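Simulating Three-Round Amateur MMA Bouts from Hand-Logged Strike Data

Final project report
Liam Inskip and Reece Pilkington
Supervisor: Graham Tapley

1. Background

Before most large fight cards, one or more websites will run the main event through a computer game or a simple model and publish the result as a percentage. The method is rarely given. It is usually unclear what went into the model, how many times it was run, and whether the same model was ever checked against fights that had already taken place.

We wanted to find out how far a simple simulation can get when the inputs are known and the results can be checked. We chose amateur bouts over three rounds because the format is fixed and the footage was available to us in full. Professional bouts have better published statistics, but these are collected by several different companies to rules we could not inspect.

The project had two questions. Can a round-by-round simulation pick the winner more often than a plain rule based on past record? And when the simulation gives a fighter a certain chance of winning, is that chance about right?

2. Data

The footage came from Prollon, a regional promotion that holds its shows at the leisure centre in Stedby. Stuart Holroyd, the matchmaker, gave us access to the archive and to the official scorecards. We logged 77 bouts. Bouts that ended in a no contest were left out before logging began, as were those fought under modified rules with no ground strikes.

Each bout was logged in Tosico, a tagging program that lets the user pause the video and attach a code to a time. We used codes for strikes attempted, strikes landed, takedowns attempted, takedowns landed, change of top position, submission attempt and knockdown. A strike was counted as landed if it made contact with the head, body or legs and was not plainly caught on the guard. This rule caused more argument than any other. Low kicks that were partly checked were counted as landed for the first few bouts and then, after a discussion with our supervisor, as attempted only. The early bouts were logged again under the revised rule.

Both of us logged a small shared set of bouts separately. Agreement was good for takedowns and knockdowns, fair for strikes at distance and poor for strikes in the clinch. We therefore merged all clinch strikes into one class and gave it a low weight in the scoring step. This loses some information about fighters who do much of their work against the fence.

One camera position was used for most shows. When the fighters were on the far side of the cage, the referee or a post sometimes blocked the view for several seconds. Time lost in this way was marked and removed from the rate calculations. It was not filled with an estimate.

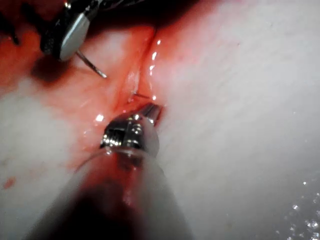
The scorecards were typed into a spreadsheet by hand and checked by the other author. Where the name of a fighter was spelled in more than one way across shows, the version on the most recent card was used. Age and reach were missing for so many fighters that neither was used in the model.

3. Method

Each fighter was described by a set of rates per minute: strikes attempted, the share of those that landed, takedowns attempted, the share that succeeded, and the share of time spent on top once the bout reached the ground. Defensive rates were worked out from what opponents had managed against the same fighter. Fighters with only one earlier bout in the archive had their rates pulled strongly towards the average for their weight class, and this effect was reduced as more bouts became available.

A simulated bout moves forward in short steps. At each step the fighters are in one of four states: at distance, in the clinch, on the ground with the first fighter on top, or on the ground with the second on top. The rates of both fighters set the chance of moving to another state and the chance of a strike landing. A landed strike carries a small chance of a stoppage, which rises as strikes build up within the same round. Submissions are handled in the same way from the ground states.

If no stoppage takes place, the round is scored. We fitted a simple scoring rule to the official cards using landed strikes, knockdowns and time in top position. Knockdowns had the largest effect for a single event. Top position without strikes had a smaller effect than we had expected from the written judging criteria.

Each bout was simulated 4000 times. Beyond this point the percentages changed very little between runs, and the extra computing time was not justified. The share of simulated bouts won by each fighter was taken as the predicted chance of winning.

The most recent 26 bouts were held back for testing. All fitting was done on the earlier ones. The comparison rule picked the fighter with the better win ratio on entering the bout and, where the two were level, the fighter with more bouts.

4. Results

The simulation picked the winner in 17 of the test bouts. The comparison rule picked the winner in 15. With a test set of this size the difference is well within what chance could produce, and we make no claim that the simulation is better.

The predicted chances were too extreme at the upper end. Fighters given a very high chance of winning did win more often than not, but less often than the model stated. Near the middle of the range the predictions were closer to the results. We think the main cause is that fighters with short records, matched against weak opponents, were given rates that were still too high after the adjustment towards the average.

The method of victory was predicted badly. The simulation produced too many decisions and too few submissions. Most submissions in the archive came in the first round and followed a single mistake in a scramble, and our ground states are too coarse to show this. Splitting the top position into guard, side control, mount and back would help, though the camera angle would make these difficult to log with any confidence.

One test bout was stopped by the doctor between rounds because of a cut. The model has no way to produce this result. It was kept in the test set and counted as a loss for the fighter who was stopped.

5. Limitations

The archive covers one promotion and one matchmaker. Mr Holroyd told us that he tries to make even fights, which limits what any prediction method can achieve on his shows. A promotion that builds up chosen fighters against weaker opponents would probably be easier to predict, and a high score there would say little about the model.

The rates are treated as fixed for each fighter. Amateurs improve quickly, change gyms and move between weight classes, and a bout logged from the previous July may describe a rather different athlete. We tried giving more weight to recent bouts, but the records were too short for this to have a clear effect.

The model also treats tiredness in the same way for everyone. Output drops by a set share in each later round. The logs show large differences between fighters on this point, and it would be our first change if the work were continued.

6. Further work

Lorraine Sugden at Dunmore, where a similar archive of amateur bouts is held, has agreed in principle to let a later student group use the footage. A second archive would allow the model to be fitted on one promotion and tested on the other. It would also show whether the scoring rule carries over to a different group of judges.

The logging guide, including the revised rule for checked kicks, is in Appendix A. The state change tables are in Appendix B. The simulation code and the cleaned spreadsheet have been placed in the department's shared folder. The video files have been returned to Prollon and no copies were kept.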